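Print this article | E-mail to a friend

Thousands of tidy tables, but will the robot learn to clear one?

By Elisa Pace
December

A Karside firm that wants to sell robots for sorting household clutter says it has now gathered 2,533 recorded examples of its machine picking things up and putting them down again. It would like that to be taken as progress. It may be, though the firm has yet to show the results to anyone who does not work there.

Wusano, which rents 2 rooms above a former carpet showroom, has spent the autumn putting everyday objects in front of a two-handed robot while an operator guides it through each grasp. Every attempt is saved and fed to a learning program, which is meant to work out for itself how to handle the next thing it meets.

Manuela Sartori, who runs the recording sessions, said the objects were chosen to be awkward. Soft packets give way when they are pinched, bottles tip over, and anything made of cord changes shape as soon as it is touched. "If we only gave it wooden blocks we would have a very good robot for wooden blocks," she said.

That is a fair point, and one that rival firms have been slow to take on board. But the sessions still happen at one table, with a screen round it, and the people laying out the objects are the same people who want the robot to do well.
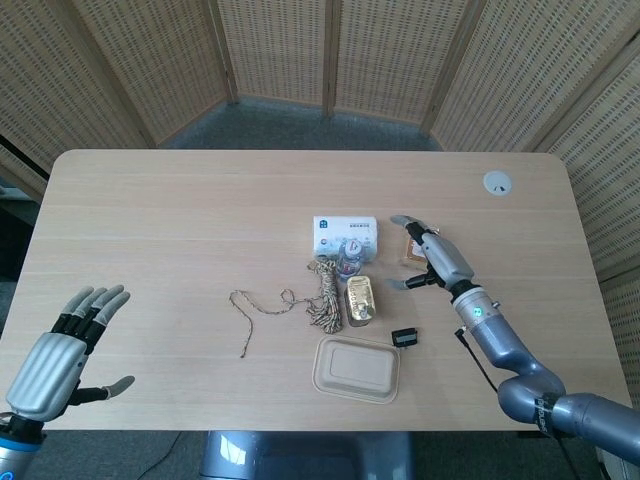

Ms Sartori said the layout was changed after each attempt and that operators were told not to make things easy. Asked who checked this, she said the team checked one another's work. The firm throws away attempts it judges to be poor, but would not say how many had gone that way or what counted as poor.

The count itself needs some care. Wusano's figure covers single attempts, including those where the same few items were shuffled and tried again. Dehua Xiong, who left the company in the summer and now advises the parts supplier Kotano, said the number of different objects mattered a good deal more. He put it at about 850 when he left, and said plenty of those were the same kind of packet in another colour.

"You can record somebody lifting a tin all week," he said. "By the end you know a lot about that tin."

Wusano disputes that account but did not offer a figure of its own.

Nor is the work cheap. An operator manages 30 usable attempts in a good hour, the firm says, and fewer after lunch. Botond Sárközi, one of the operators, said rope was the job everyone tried to swap. The hands have to close on it without dragging the rest of the bundle along, and he said it took him most of a month to get the feel of it.

Whether a program can pick up that feel from his recordings is the question the company's backers are paying to have answered. Quezada, which put money in last year, has asked for a trial in a real kitchen before it considers any more. Wusano had promised one for the autumn. It now says spring, and has not named the kitchen.

Tullio Testa, who manages a block of sheltered flats in Karside and was visited by the firm's sales staff, said he would wait. He had been shown a short film of the robot moving a bottle from one side of a table to the other.

"I asked what it did if the bottle was on the floor," he said. "They said they'd get back to me."

He had not heard from them when we spoke. Wusano said it would publish a fuller account of its recordings next year, including the attempts that failed.

Contact the newsdesk | Copyright Karside news pages. All rights reserved. | Back to top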